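Search news, products, firms
0 Shares

Tresska opens orders for Lumbao bench handling kit

August 2020 – Tresska has begun taking orders for Lumbao, a handling kit for labs and small test kitchens that already own a robot arm and want it to work with ordinary bowls and small parts on a tabletop. The kit consists of a parallel gripper, a wrist camera, a cable set and a license for the company's Fillow control software. The arm is not included.

Lumbao is meant for short transfer jobs between open containers. The operator teaches a pick point and a release point, sets a grip force and saves the pair as a routine. Fillow stores up to 300 routines per station, and each can be called by name or chained to another.

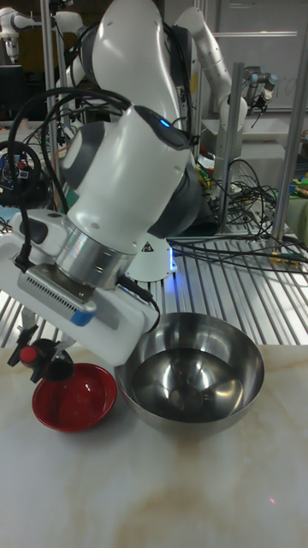
Tresska quotes a setup time of 4 hours for a single station, including camera calibration. Two stations can share one license if they run on the same network. A station that loses its connection finishes the current move, then holds position until an operator clears the fault.

Dexter Calimlim, product lead at Tresska, said most of the development time went into approach angles for deep containers. "A tray is easy. With a bowl you have the rim to clear on the way in and a curved wall on the way down, and the camera loses part of its view at the worst moment," he said. The software now plans the descent from the last clear view and limits side force once the fingers are below the rim. 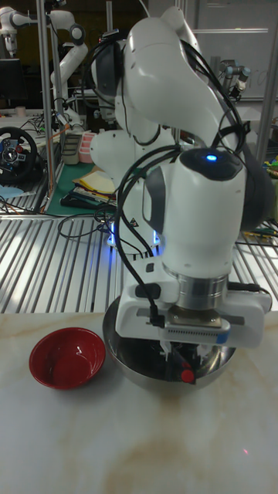
Polished metal remains a weak point for most wrist cameras, and the release notes advise a recalibration when the overhead lighting is changed. A filter for strong reflections was added in March, after trials at Prorkevard, a contract test lab that ran the kit for 17 weeks. Prorkevard has since ordered two further units.

The first units ship with one set of fingers. Longer fingers and a sealed cable cover are listed as options – neither has a price yet. Support is by e-mail and remote session, with on-site visits billed separately.

0 Comments
2 Shares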